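4. Setting up the keepsake box lock

Your Colloter keepsake box is supplied with the lock released and the code set to 0-0-0. Set your own code before you put anything inside. Setting takes a few minutes and needs no tools.

Read this section through once before you begin. If you are setting up the box for a child, choose the code together and keep a written copy somewhere away from the box.

4.1 Before you start

1. Take off the outer sleeve and remove the paper band from the lid.
2. Check that the lid opens fully and closes without force.
3. Lift out the tray and take the care card from underneath it. The card has a space for your code.
4. Stand the box on a flat, dry surface with the lock facing you.

CAUTION: Small parts. The spare feet in the paper envelope are not suitable for children under 3. Remove the envelope before handing the box to a child.

4.2 Setting the code

1. Open the lid. The code can only be changed while the lid is open.
2. Turn the three dials until they read 0-0-0 against the line.
3. Find the small lever on the inside of the lock. Push it to the right until it clicks.
4. Turn each dial to the number you want.
5. Push the lever back to the left. The new code is now stored.
6. Write the code on the care card.
7. With the lid still open, turn the dials away from your code and then back to it. Press the catch. It should move freely.
8. Close the lid and turn the dials to any other numbers to lock.

Note: Do not leave the lever in the right-hand position. If a dial is moved while the lever is over, the code will change without warning.

Note: In this manual the code 4-2-9 is used in all worked steps. Please choose a different one.
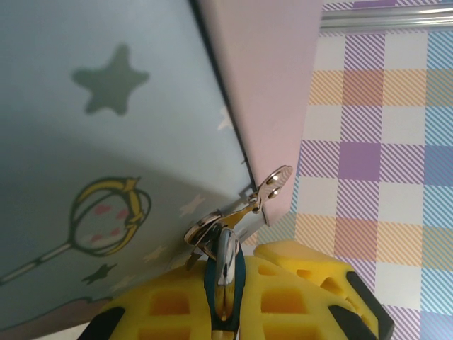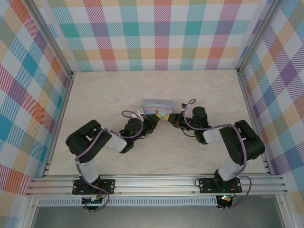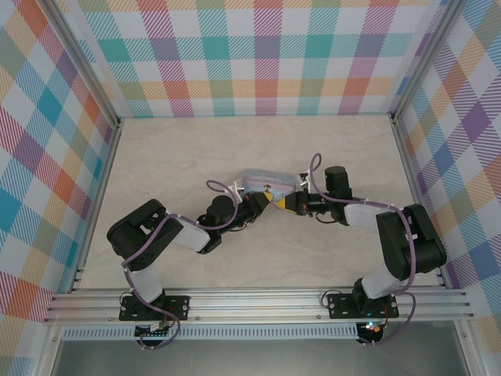
4.3 Opening and closing

1. Turn the dials to your code. For the code in this manual, set 4, then 2, then 9.
2. Slide the catch towards you and raise the lid with your other hand.
3. To close, lower the lid until both corners sit level, then press down gently over the lock.
4. Scramble all the dials. Moving only one of them makes the code easy to guess.

If the catch feels stiff, check that nothing is trapped under the lid. Ribbon and tissue paper are the usual causes. Do not lever the lid with a knife or ruler, as this will mark the finish and may bend the catch.

4.4 If you forget the code

Look first on the care card. If the card is lost, try the numbers on either side of those you remember, as a dial is sometimes left one place out.

If this does not work, the box can be opened by trying each code in order. Keep light pressure on the catch and turn the right-hand dial through all its numbers. Move the middle dial on by one and repeat. When the lid opens, follow 4.2 from step 3, leaving the dials on the code that opened it.

The lock cannot be reset from the outside, and Justinness does not hold a record of customers' codes.

4.5 Care of the lock and lid

Wipe the lid with a dry, soft cloth. Do not use polish, alcohol wipes or bathroom cleaner on printed areas.

Brush dust from the dials every 6 months with a dry paintbrush. Do not oil them. Oil collects dust and can stain the lining.

Keep the box out of direct sun and away from radiators. Do not stack more than 8 kg on the closed lid.

CAUTION: The lock is intended to keep letters and small treasures private. It is not a security device. Do not use the box to store medicines, money or passports.

Spare trays and feet are listed in section 6.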